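Plosau Road Users Group - minutes, 2018-03-11

Start 7:10, late, hall was locked. Nine chairs short so some stood. Last minutes read and passed, one fix: the culvert is at the Obura turnoff, not the Terent one.

Money. 2835 in the account after the printer bill. Still owed the refund on the hall deposit. Letter went out, no reply yet. Send another.

Resurfacing. County wrote back finaly. Terent end gets done first, Plosau end after, no date for us. Several people unhappy - our end has the worse potholes and the school bus uses it. Agreed to write again and ask for a date in writing. Photos of the potholes to go in with the letter, the closeups by the feed store please, not the old ones.

Speed. Counter was out by the Mirko bridge for 2 weeks. 4000 vehicles over the whole stretch, 27 of them fast enough that the county would call it serious. One member says that is low, another says the counter was down for part of it. Ask for the raw sheet. Motion to request a flashing sign at the bridge, passed, one against (cost).

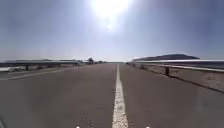
Who pays if we get the flashing sign?
County buys it and puts it up, we cover the batteries and report faults.

Passing on the long straight. Long talk. Some want a no-passing zone before the Obura turnoff, farmers don't, they get stuck behind each other at harvest as it is. No vote. Back on next agenda.

Ditches. North side still full of branches from the storm. Cleanup day end of March, bring gloves, own saw if you have one. Bags from the county, pick up at the feed store. No kids on the road side.

Mailboxes. Three knocked over by the plow again. Claim forms on the back table, fill in your own, we can't do it for you. Keep a copy - last year they lost two.

Other business. Mirko bridge railing loose on the downstream side, reported by phone, no case number given. Call again and get the number. Coffee fund is empty.

Next meeting same place, key to be picked up befor 6.

Closed 8:50.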